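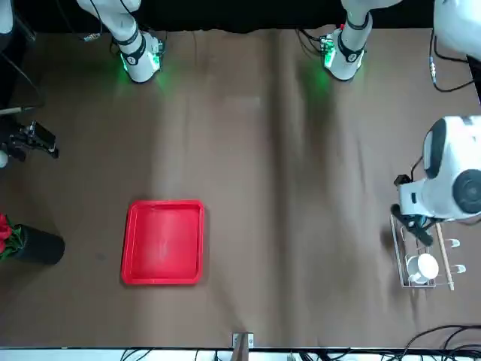

## The brown tablecloth, and other things I've decided to keep

Jan 24, 2024

I've been promising a post about the table for ages, and since the weather has been too hot for anything more ambitious than a cold drink and a sit down, this is the week for it.

The tablecloth came first. It's plain brown fabric and I bought it in November from a shop in Stovgate that was clearing out its linen shelves. I went in for tea towels (I did get the tea towels, they're lovely) and came home with a tablecloth big enough to cover nearly everything, which is exactly what I'd wanted for years without ever quite getting round to measuring up for one. My old one was white with a border of lemons, and it had reached the point where every meal left a little memory behind. Brown is very forgiving. Gravy, tea, the beetroot dip my neighbour Naledi Khumalo brings whenever there are more than three of us eating, I'm not afraid of any of it now!

You'll notice I haven't ironed it. There's a long fold straight down the middle and soft wrinkles pretty much everywhere else, and my mother would have had something to say about that. She ironed pillowcases. She ironed hankies, come to that. I had every intention of giving it a good press before I put it on, and then I put it on, and once there are things standing on a tablecloth you'd have to be a much more determined person than I am to take them all off again. I'm told a damp cloth and the flat of your hand will bring a fold out overnight. If anyone has tried it, please write in and tell me how you went.

### The dish rack

I've had fancier racks. I had a two-tier one with a cutlery cup and a drip tray that needed scrubbing more often than the dishes did, and I gave it away without a single pang. What I use now is a simple rectangle of thin silver wire with a couple of little hooks on the side, white on the tips, and it's light enough to pick up with one hand and carry to wherever I happen to be working. Mostly that means the table.

The white cup is my everyday one. I like a plain cup. I know the proper way is to turn it right over so it drains, but I've always tipped mine on its side with the mouth up a bit, and I'm not likely to change now. The long wooden stick leaning in beside it tends to travel about the house with me. I've used it for propping, poking and stirring, and last spring it held up a tomato seedling that came to nothing. It goes in with the washing-up and comes out again for the next job.

### The red tray

Bongani Masilela, who used to live two doors down and now lives far too far away, left me this tray when he moved. It's a square one in red plastic with rounded corners and a nice raised rim, so a rolling grape has no chance of reaching the floor. The inside is scuffed from years of plates and mugs sliding around on it, first at his place and then at mine, and I've given up trying to buff the marks out. Bicarb didn't do it. Neither did toothpaste, which somebody at work swore by.

I use it for toast and a boiled egg in the mornings, and for sorting buttons in the evening if I'm feeling industrious. I do love the colour against the brown. It's a very cheerful thing to put your breakfast on.

### Flowers that don't need me

And then there are the flowers, which are artificial, and I'm not a bit sorry. I used to buy fresh bunches every fortnight and then forget to change the water, and there's nothing so gloomy as a vase you don't want to look into. These are red with green leaves, they spill out over the side of a black vase in a rather generous way, and they match the tray, which was pure luck.

They do collect dust. A soft paintbrush is the best thing I've found for the petals, and for the leaves I use a barely damp cloth, one at a time, with the radio on. It takes me the length of a decent program.

I'm still looking for placemats, by the way. I'd like something woven, in cream or perhaps a mustard, and washable if at all possible. Naledi thinks green. We're going back to Stovgate for a proper look once it cools down a bit, and I'll let you know what comes home with us.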